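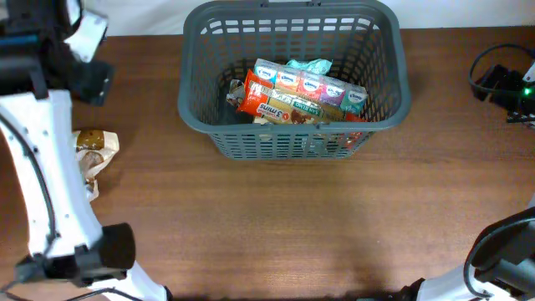

Home | Forums | Country Living | North Africa | Search | Log in

We use cookies to keep you signed in and to count visits. Accept | Settings

Thread: Shared taxi or bus from Ait Ali to the coast in winter?

tolex_road
Monday, January 22, 2024
I am in month four of a teaching placement in Ait Ali and need to get to the coast for a residence paperwork appointment. Two options as I understand them: the shared taxi from the lower square, or the morning bus that stops at the junction. The appointment is at 2 in the afternoon. Looking for current departure practice, luggage rules and what happens when the pass has snow on it. The wiki page predates the new junction.

Plalano
The taxi has no schedule. It leaves when six seats are sold. On market day that takes minutes. On any other day in January it can take most of the morning. If you have a fixed appointment, buy the empty seats or take the bus.

The bus is due at the junction at 9. It originates farther up the valley, so the time depends on the road above you.

hustivell28
Disagree on the bus. I rode it weekly for two winters and it was late more often than the taxi was slow to fill. The junction has no shelter and no ticket window. You pay the conductor, and if the bus arrives full it does not stop. With the taxi you at least know where you stand in the queue.

Plalano
That was my experience before the junction was moved. The bus now has to pull in there because the driver signs a sheet at the kiosk. Full or not, it stops. Whether they let you on is a separate matter – they will usually put you in the aisle as far as the first town, where half the passengers get off.

hustivell28
Fair enough, I left before the kiosk went in. I still would not plan on standing in an aisle with a suitcase.

tolex_road
Luggage is one backpack and a document folder. Does the taxi charge for a backpack?

goatpath101
No charge for anything that fits on your lap or in the trunk without an argument. A second bag is negotiated before you get in. Agree on it with the man who writes the passenger list, because the driver will say it is not his business.

Seat choice: front seat is shared by two people. Four across the back. If you are tall, pay for both front seats. It is the same price per seat and everyone there does it for long trips, so you will not look odd.

tolex_road
Noted. And snow?

goatpath101
There is a barrier below the pass. When it is down, nothing goes up. Taxi drivers phone each other and will know by breakfast. The bus company will send the bus to the barrier anyway and wait. I have sat there for three hours. People were good about it, someone made tea on a gas ring at the side of the road and passed glasses through the windows, but it does not help with an appointment.

Plalano
Agreed on this part. In bad weather ask the taxi men even if you intend to take the bus.

mule_and_map
The safer plan is to go the day before. A plain room near the coast station costs less than buying out a taxi. Offices there will not hold a slot, and a missed one goes to the back of the list. A colleague of mine waited 28 days for another.

hustivell28
Going the day before is overkill if the sky is clear. It is a four-hour drive.

mule_and_map
Four hours with no stops. There is always a stop for lunch, and the driver picks the length of it. I would also allow time for photocopies. Every office I have dealt with wanted one more copy of the passport page than the list said.

tolex_road
Going the day before, then. I will take the taxi down because I can wait for it without a deadline, and the bus back. Will post the fare and the waiting time when I return so the wiki can be updated.

goatpath101
Please also note where the return bus boards. It used to be behind the grain market and I have heard two different answers since.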